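Booth walk-through, Drindenis hall, before doors. May 20, 2021

Party is the Koleo wedding reception, booth is the older Kota unit (the one with the curtain). Comments under each line, sorry for the shorthand.

**Power**

- [x] Own circuit, not shared with DJ
- [x] Cable taped full length
- [ ] Spare fuse in lid pocket
 - Pocket empty. Put one in before load-out.
- [x] Plug and socket, no scorching
 - Fine. Label on the plug reads 1493, matches the log.

**Booth frame**

- [x] All four feet down and level
 - Back left was rocking, shimmed.
- [x] Top panel bolts tight
- [ ] Curtain rail
 - Rail ok, curtain hem drags on the floor. Somebody in heels will find it. Pin up 2 inches.
- [x] Bench holds two adults
 - Will get six. Put the sign back up.
- [x] Flame tag on curtain readable

**Lights and flash**

- [x] Flash cover on, no cracks
- [x] Strip light brackets
- [ ] Flash warning sign at the entrance
 - Missing. Printed a new one, needs a sleeve or it'll be soggy by the toasts.

**Props**

- [x] Glasses, no lenses loose
- [x] Feather boas away from the printer vent
- [ ] Stick props, ends checked
 - Two mustaches splintered, binned. Sand the rest.
- [x] Hats wiped down, wipes left in the box
- [ ] Inflatable guitar
 - Slow leak, not a safety thing, just sad.

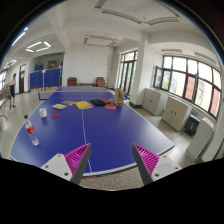 Tekin wrote back on the draft that the prop box should not go on the floor at all, becuase last time it ended up in the walkway once the dancing started and a guest went over it. Wants it on a stand at hip height, open side facing the booth, and wants the exit line fixed before anyone argues about backdrops. Agreed, added below.

**Floor and exits**

- [x] Rear exit clear
- [ ] Walkway past booth, 30 inches minimum by our sheet
 - Short by the gift table. Move the gift table, not the booth, we're already taped.
- [ ] Prop box on stand
 - Stand is in the van.
- [x] Queue runs along the wall, away from kitchen door
- [x] Mat edges flat

**Printer**

- [x] Vent clear on both sides
- [x] Paper tray shuts
- [ ] Guard over cutter
 - One screw gone, guard lifts if you pull it. Booth stays OFF until thats replaced. Checked the tin, wrong size. Hardware place shuts early so go first.

**Open items**

Cutter guard screw, curtain hem, flash sign, fuse, stick props, gift table, stand. Recheck after the meal and again at almost 14 hours on the printer counter, fan gets noisy then. Initial the back page when done.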